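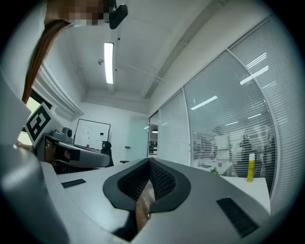 What happens when a robot loses its place?

Hi, I'm Dzifa Gyamfi, and I help teach robots to use their hands. I get a lot of letters from kids who want to know if robots ever mess up. Oh boy, do they! I'm going to tell you about my favorite mess-up, and then we'll work out why it happened (you can be the detective).

We have a robot arm called Arthur. Arthur is bolted to a big table at our place in Jekosbridge, and his job that winter was to learn how to tidy a desk. Pencils here, glue there, scissors in the box. Easy for you, I bet, even if you don't like doing it. For Arthur it's really hard, and he needs a whole lot of examples before he gets the idea.

So we make the examples for him. We pick up a pair of grippers, one for each hand, and do the job ourselves while the computer remembers how the grippers moved. A gripper is a bit like a big claw. When you squeeze, the two fingers close, and when you let go, they open. It feels strange for the first few minutes, like eating soup in mittens, and then your hands sort of catch on.

The black-and-white squares

Now for a clue. The grippers have squares on them with thick black-and-white patterns. They look like a puzzle somebody forgot to color in! They're called markers, and each pattern is different. When a camera spots a marker, the computer can say, "Aha, I know that one, and I can tell where it is and which way it's tilted." It's the same trick you use when you find your own coat in a pile because of the patch on the sleeve.

From the markers, the computer works out where the gripper is. And from where the gripper is, Arthur learns where his own hand should go. Keep that in your head, because it matters in a minute.

The day Arthur missed

We had done 50 turns of putting scissors away, and I was feeling pretty pleased with us. We gave all of it to Arthur to learn from, set out the box and the scissors, and pressed go.

Arthur reached down and picked up the scissors very nicely. He carried them over to the box. Then he stopped next to the box, opened his fingers, and dropped them on the table. Clunk!

We tried again. Clunk, and in the same spot too! On the third try he went even lower and pushed his fingers right into the tabletop. The arm made a horrible grinding noise, and my friend Seidu Sowah hit the red stop button so fast that his chair rolled away without him.

No one got hurt, and that's because we have a rule. When Arthur is switched on, everybody stays behind the yellow line, and one person does nothing except keep a hand by the stop button. Seidu thought it was the most boring job in the building until that day.

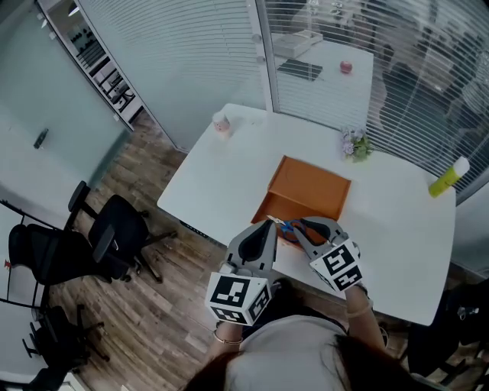
Two grippers, one pair of scissors and an orange box. The patterned squares are the markers.

Being a detective

Have you got a guess yet? Here are the ones we came up with.

Toon Van Hecke thought the motors were worn out. We had Arthur wave, point and pick up a sponge, and he did all of it perfectly, so it wasn't the motors.

I thought the scissors were too slippery. We tried a spoon instead. Clunk, next to the box again. So it wasn't the scissors (I was a little bit sorry, I'd been very sure).

Then Nkrumah Atinga sat down and went through the old examples one at a time, and he found it. One of the markers had been stuck back on crooked after it got a new coat of tape. It was only off by 2 millimeters and a tiny bit of a turn. But the computer didn't know that! It thought the marker was straight, so it thought the gripper was leaning, and it got the fingers in the wrong place every single time.

You can try this at home. Hold a long ruler by one end and point it at a cup. Now twist your wrist just a teeny bit and watch the far end. Your hand hardly moved, but the tip of the ruler went a long way! That's what happened to Arthur. A small twist at the marker turned into a big miss at the fingertips.

He had learned exactly what we taught him. We had taught him wrong.

What we changed

We threw out all 50 turns, which made me groan out loud, and did them over. Nana Adjei made us a little checking stand. Before we start, each gripper goes in the stand, and the computer has to say it's standing up straight. If it doesn't, we stop and fix the marker. It takes 10 seconds.

We also told Arthur to stop by himself if his fingers push on something too hard. Seidu still keeps his hand by the button, though. If the computer is wrong about one thing it could be wrong about another, and I like having a person there.

In January Arthur put the scissors in the box for the first time. We all yelled! Then he picked up the box and tried to put it away too, but I'll save that one for another letter.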